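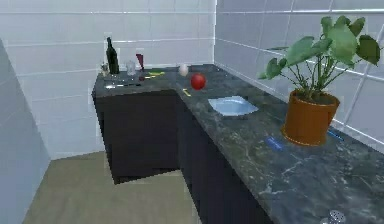
4. Recruitment to district posts: notices, applicants and delays

4.1 Data

The material for this section comes from the recruitment files of the Erkusdale district administration. We were given access to the files for one complete hiring round, which opened in April and covered clerical, technical and field posts in the two sub-districts of Muli and Nemora. The round drew 1537 applications for 404 posts. Each file holds the application form, copies of certificates, the written test mark where a test was set, and the letter of appointment or refusal. Interview notes were kept in Nemora but not in Muli, so nothing in this section rests on them.

Forms were entered by hand into a single table. Where the handwriting could not be read the field was left blank. Dates were entered as stamped by the receiving office, even in the few cases where the applicant had written an earlier one.

4.2 How applicants heard about the posts

The form asks applicants where they saw the notice. Most named the printed notice board at the sub-district office, or a relative already working there. Job websites that copy government notices came next. The district's own website was named least often of the four, although it was the only place where the full notice, with age limits and fee rules, could be read.

This matters for the quality of the applications. The copied notices usually gave the title of the post, the pay band and the closing date, and left out the rest. Awwad and Sleiman, who studied teaching posts in the same district, found that applicants who relied on shortened notices were more likely to be turned away for a missing paper. Our files point the same way. The paper most often missing was the proof of residence, which is mentioned only on the second page of the full notice.

4.3 Age limits and relaxations

Age limits differed between posts with almost the same duties. A junior clerk in the land records office had to be under the limit on the closing date, while a junior clerk in the water office had to be under it on the first day of the year. Several applicants were accepted for one and refused for the other on the same papers. Staff told us that the two rules came from separate service orders and that no one had been asked to bring them into line.

Relaxations for former soldiers and for widows were applied evenly as far as the files show. Relaxations for serving employees were not. In Muli a letter from the head of office was enough. In Nemora the office also wanted a no-objection certificate, and would not accept one that arrived after the closing date.

4.4 The written test

Tests were set for clerical and technical posts only. The papers were printed and marked by Lenico, a contractor that had also handled the previous round. Marks were sent back to the district in sealed lists and posted at both offices. Candidates could ask for a re-check within 13 days of posting. Few did, and we found no case in which a re-check changed the outcome, though in one the mark itself went down.

Field posts were filled on certificates and interview. Atallah has argued that a short practical test would serve better for these posts, and the heads of office we spoke to were mostly in favour. Their worry was the cost of holding it.

4.5 Time from closing date to appointment

Appointments to clerical posts were the slowest. The test itself was held on time, and the delay came afterwards, when certificates had to be sent to the issuing boards to be checked. Nearly all the late appointments were waiting on a reply from a board outside the district. The last letters of appointment in the round were signed on January 18, 2018. By then a number of selected candidates had taken other work, and their posts were offered to the waiting list, which in Nemora had already lapsed.

Inga and Aoun report shorter delays in a coastal district where certificates are checked before the test and candidates with doubtful papers never sit it. That order of work puts more of the load on the receiving office in the early weeks. Whether Erkusdale could manage it with its present staff is taken up in Section 5.

Correspondence: Recruitment Studies Group, Erkusdale | All rights reserved | Back to top
2 comments | 13 shares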